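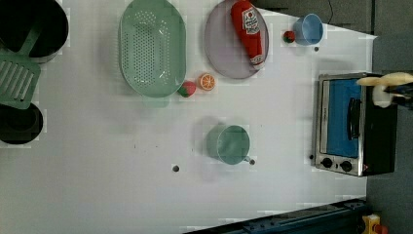 Funeral lunches in Forsyth used to be cooked in the church basement and eaten within an hour of the burial. More families now hold them weeks later, in a rented hall or at home. Children come along too, and a green colander and a toy orange slice can keep the small ones busy while the adults talk.

The hall at Brasbridge takes 105 people and is booked most afternoons in June. Families bring their own food - ham, rolls, potato salad - and one relative usually reads for a few minutes.
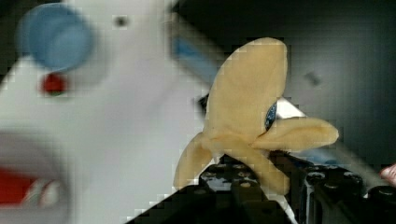

The reading is often the obituary itself, with a story or two added. Some families skip it and leave a notebook by the door, where guests write what they remember. One from last spring has 22 pages filled.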